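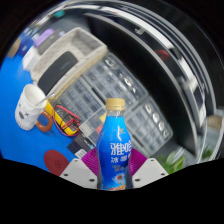 Coltlow Leisure Centre: vending and café FAQ

Which machines take cards?
All of them except the snack machine by the squash courts, which is coins only. It does not give change for notes.

The machine took my money and nothing came out. What do I do?
Write down the machine number (on a white sticker near the coin slot) and take it to reception. Refunds under £5 are paid in cash at the desk. Card payments that fail usually drop off your statement within three working days, so please check before claiming.

Who runs the machines?
Vorkix fills and repairs them. The café is run by the centre. Reception can't open a machine, even if your drink is stuck against the glass.

Do you sell iced coffee?
Yes, in the café fridge and in the two cold drinks machines upstairs. The range changes with each delivery and some of it is imported, so labels may not be in English. Ask at the café counter if you need ingredients or allergy information.

Can I take drinks into the pool area?
Water only, in a plastic bottle with a lid. Glass is not allowed anywhere past the changing rooms. Coffee and fizzy drinks can be taken as far as the viewing gallery.

Why did prices go up in December?
The supply contract was renewed. Most cold drinks rose by 50p. Hot drinks from the café stayed the same.

Is there a free water tap?
There are two, one outside the gym and one in the Shukla Hall corridor. The corridor tap is switched off when the hall is hired out in the evening.

Can I bring my own food?
You can eat it in the gallery or at the outside tables. Café tables are for café customers between 12 and 2pm.

Do you cater for parties?
Yes, for groups using the Jurnen Room, which holds up to 134 people. We need the final numbers two weeks ahead. Birthday cakes are fine to bring in, but there is no fridge space for them.

Where do empty bottles go?
In the green bins by each exit. Please empty them first and put the cap back on.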